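Luminița Căpraru enregistre des démonstrations par téléopération depuis le mois d'octobre. Pour le redressement de gobelets, elle en a gardé 88, après en avoir écarté 12 pour saccades. « Guider le bras à la main donne des trajectoires plus lisses, mais avec deux bras, on manque de mains », explique-t-elle. Le départ se fait pinces ouvertes, près des gobelets. « Si l'opérateur hésite, la politique apprend l'hésitation. »

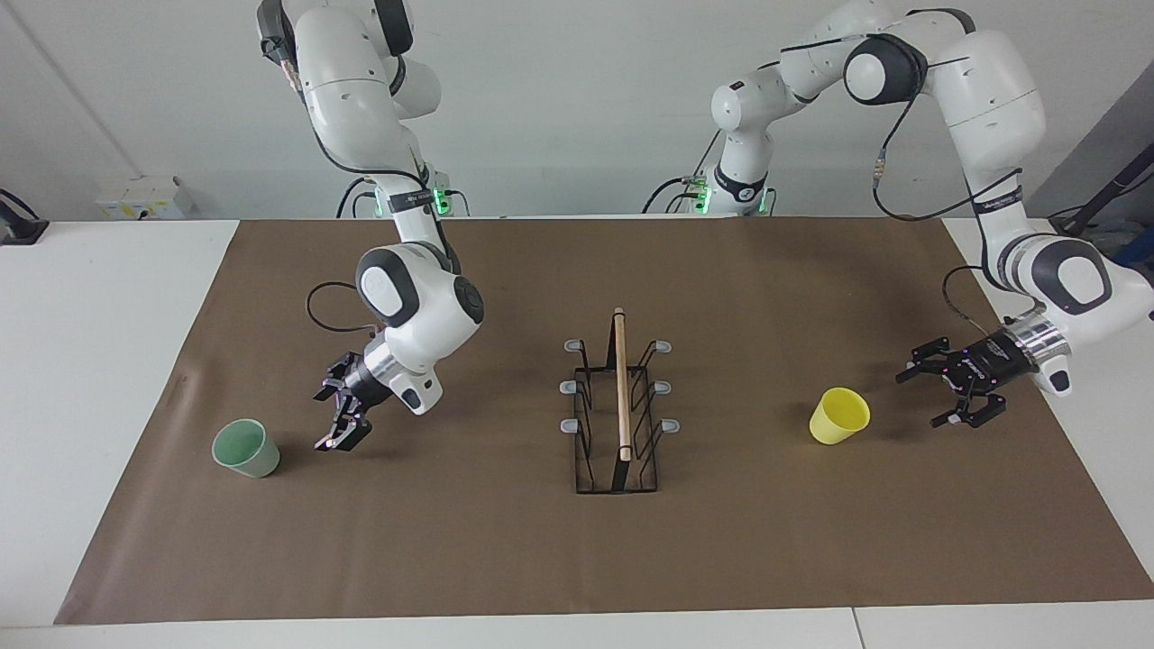
Siu-fong Lui préfère couper les pauses au montage, quitte à perdre la synchronisation des deux bras.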